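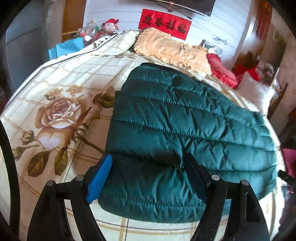
1/ First winter in Lutley, what I wish I'd had written down when we landed in August. People keep DMing me so it's going here, in whatever order it comes out. 11 Dec 2021 and it's already minus a lot

2/ Housing first. If you're renting, ask who pays heat. Ask again in writing. "Utilities included" on our listing meant water. Just water. First proper cold month the gas bill was $344 and I sat on the stairs and reread it with my coat on

3/ Then you ring the gas company and ask for equal billing. Same amount each month all year. Took one call. Do it in September if you can, they'd rather you signed up before it gets silly

4/ Windows. That plastic film kit from the hardware store looks like a scam and is not. Double tape round the trim, film on, hair dryer until it goes tight. Our bedroom stopped having its own weather. Clean the trim first or teh tape lets go overnight and you wake up to it rustling

5/ Draft under the front door – rolled up bath towel. I have bought the fancy foam thing. Went back to the towel

6/ Coats. I know everyone wants the coat post. Don't buy the big coat before you arrive. What they sell as a winter jacket back in Joburg is what people here wear to take the bins out in October

7/ But also don't spend a month's rent in week one. Thrift stores here are full of good puffers, people size up, people move to Vancouver. Go on a weekday morning. Check: zip both ways, cuffs, pocket linings, whether it covers your bum. That last one matters more than the label

8/ Spread it out flat on a bed when you get it home and go along every channel with your hands. You're feeling for flat spots where the filling has wandered off. Also seams. A bit of stuff poking out is fine, a line of it is not

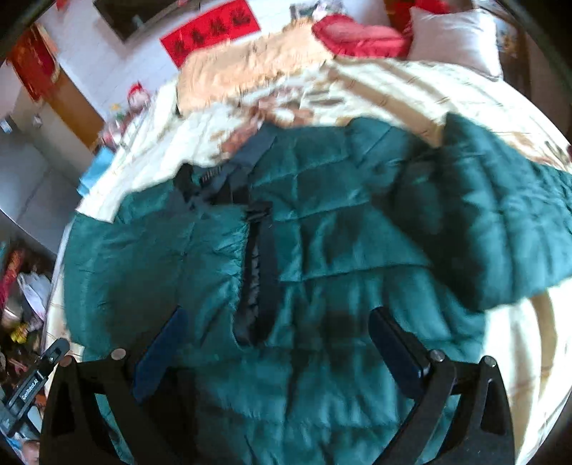
Dark teal puffer, opened out flat. Quilted the whole way down.

9/ Washing them: front loader, gentle, barely any soap, extra rinse. Then dryer on LOW with a couple of clean tennis balls and more time than you think. Take it out, squish it, put it back. If it still feels clumpy it's still damp. Laundromat on Pine has the big machines, bring loonies, the card reader is decorative

10/ Layers under it. Thin wool or synthetic next to skin, fleece, coat. Cotton hoodie goes clammy the minute you walk uphill. Lesego Kekana told me this at the bus stop in October and I nodded and wore the cotton hoodie till November

11/ Boots over coat if you can only afford one of them new. Temperature rating on the box is optimistic. Get them half a size up so there's room for a thick sock, tight boots are cold boots. And a boot tray by the door, road salt eats floors and the landlord will notice

12/ Mitts beat gloves. Toque obviously. Scarf I gave up on, neck tube thing instead, $14 and it lives in my pocket. Ended up getting 2 becuase the kids' school wants one kept in the cubby

13/ Kids – label everything. Snow pants, both mitts, inside of boots. Every child in grade one has the same black snow pants. Also they go outside for recess in temperatures you will want to phone the school about. Don't phone the school. I phoned the school

14/ Car stuff. Winter tires, not all-seasons, book the swap early or you'll be on a waitlist watching the first snow come down. Block heater: find out if you have one (cord hanging out near the grille). Ours did, I'd thought it was broken wiring. Plug in a few hours before you leave, use a timer

15/ Keep in the trunk: shovel, brush with a scraper on the end, booster cables, blanket, old mitts, a candle in a tin, granola bars nobody likes so they don't get eaten. Washer fluid rated for minus 40. The blue summer stuff freezes in the lines, ask Themba

16/ Bus people: the 102 is the one that goes past the clinic and the library and it's the one that runs late when it snows. App says 4 min. App has been saying 4 min. Stand in the pharmacy doorway, they don't mind, driver will see you if you step out when it comes round the corner

17/ Sidewalks. In Lutley you have to clear the bit in front of your house, renters too unless your lease says otherwise. Do it before people have walked on it, packed snow is a whole different job. Sand or grit when it's really cold, plain salt stops working at some point and you just have salty ice

18/ Walk like a penguin. Small steps, hands out of pockets. I laughed at the poster in the clinic. I then went down outside the credit union in front of a man with a coffee who said "there she goes"

19/ Dark. Underrated one. Sun's gone before the kids are home. Vitamin D, get outside at lunch even for ten min, and put a lamp on a timer for the afternoon so you don't come home to a black house. Talk to your doctor if it gets heavy, there's help and you're not being dramatic

20/ Space. Winter gear takes over a small apartment. Hooks at kid height, one bin per person for hats + mitts. Coats that aren't in use get folded loosely on top of the wardrobe, not crammed in a vacuum bag all summer, they come out like pancakes
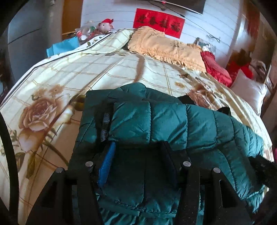
21/ Free and cheap stuff: the community centre lends skates and helmets, you just leave ID. Library lends snowshoes (!!) with a regular card. Newcomer group on Thursday nights, basement of the United church, side door. Coffee is terrible, go anyway. Nomvula brought rusks last time and they lasted ten minutes

22/ Food. Slow cooker. Soup bones are cheap at the butcher on Main if you ask, they don't put them out. You can get mealie meal at the African grocery two towns over, we do a carpool run, reply if you want in

23/ Things I got wrong: bought snow shovel with a short handle (my back). Left a case of pop in the car (ceiling of the car). Licked nothing, before you ask, but my son did

24/ Adding from replies: dry skin. Yes. Thick hand cream by every sink, and a humidifier in the kids' room. A pot of water on the rad works if you've got rads

25/ Someone asked about night shift and getting home at 3 am – different thread, I'll do it when I've slept. Short version is keep your phone inside your coat, batteries die in the cold

26/ Ok bus is here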